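Demonstration gathering (robot learning) 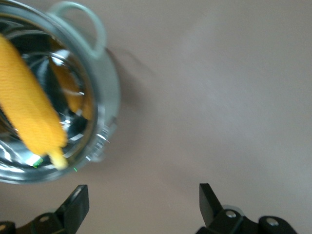
Wrist camera view during a tabletop session, with a steel pot, a yellow item and both gripper fingers open.

Demonstration gathering is the work of recording examples of a task so that a learning system can be trained to carry it out. In robotics the examples are usually called demonstrations or episodes. Each one holds the camera images from a single attempt at the task, together with the positions of the arm and gripper at each moment. A collection of episodes covering one or more tasks is called a dataset.

The term is used mostly for manipulation, meaning work done with a gripper or hand on objects within reach. It is related to but separate from simulation, in which the examples are produced by software, and from reinforcement learning, in which the system makes its own attempts and is scored on them.

Methods

Three methods are in common use. In kinesthetic teaching, a person takes hold of the arm and moves it through the task. The method needs little equipment, but the person's hands and sleeves tend to show up in the images. In teleoperation, the person works a separate control device and the arm follows. This keeps the operator out of view and records motions the arm can certainly make. It is slower than working by hand, and new operators may need several sessions before their episodes are usable.

In the third method, the operator carries a handheld gripper fitted with a camera and no arm is involved. The path of the gripper is worked out afterward from the images or from motion sensors. Handheld collection is fast and can be done in ordinary rooms, though some of the recorded motions may be out of reach for the arm that is later asked to repeat them.

Cameras

Most setups have at least one camera close to the gripper, commonly called a wrist camera. It moves with the gripper, so the fingertips stay in the same part of the image while the objects shift around them. This gives a close view of the moment of contact. The drawback is a narrow field of view. A container may be only partly visible, and an object on the far side of it may not be visible at all.

A second camera on a stand is often added to show the whole work area. The streams must be matched in time. A lag between images and recorded positions teaches the system to close the gripper early or late, and the fault is hard to spot by watching the video alone.

Choice of objects

Household objects are widely used because they are cheap and easy to replace. Cloth and other soft items are considered harder than rigid ones. A soft item takes a different shape each time it is dropped, and no single grasp point works for every shape.

Polished metal is a known source of trouble. The inside of a steel pot reflects whatever is put into it, so a yellow item can appear a second time as a golden shape on the wall. Highlights on the rim also change as the camera moves. Some groups leave such objects out at first and bring them in later. Others include them from the start – the argument being that kitchens are full of shiny pots and a system that has never seen one will fail there.

Motion blur is treated in a similar way. Single blurred images are normally kept, as the system will meet blur when it runs. An episode in which most images are blurred is usually thrown out.

Session procedure

A session begins with a check of the cameras and the gripper. The operator then sets out the objects, starts the recording, does the task once and stops the recording. The objects are moved to new positions before the next episode. If the starting layout is always the same, the system may learn the layout and ignore the objects.

The Castinthorpe protocol, written by Tuulikki Kemppainen and Arnulfo Tello, is one published form of this procedure. It asks for 7 starting layouts per task and 5 episodes per layout before an operator takes a break. It also requires a written note for every episode in which an object was dropped or the grasp was repeated. The protocol does not cover handheld collection.

Review and labeling

Episodes are reviewed after the session, often by someone other than the operator. The reviewer marks the start and end of the task, adds a short text label such as "put the cloth in the pot," and records whether the task was completed. Wording matters when the system is trained to follow spoken or typed instructions, and several labels may be written for the same episode.

Failed attempts are handled differently from one group to the next. Many delete them. Valquíria Honorato and Gilberto Cabrera, who ran the Villca collection, kept failed attempts in a separate folder and kept attempts with a recovery – a missed grasp followed by a good one – in the main set. Villca contains 184 episodes of placing soft items into containers, which is small by current standards. It is mostly used for checking new recording software.

Known problems

Operators develop habits. One person may always approach from the right, another may pause above the container before letting go, and the system picks up both. Rotating operators spreads the habits out but does not remove them. At Gesitcombe, operators traded places every 7 episodes, a practice introduced by Arnulfo Ayala after a trained system was found to hesitate over every container it was given.

Lighting is a second problem. Sessions held near a window in the morning and in the late afternoon can produce visibly different images of the same table. Blinds and fixed lamps give steadier results but a less varied dataset.

File formats remain unsettled. The Flosen format stores images and positions in one file per episode, while older collections often keep them apart, and converting between the two may lose the timing information.

See also

Imitation learning
Teleoperation
Robot end effector
Training data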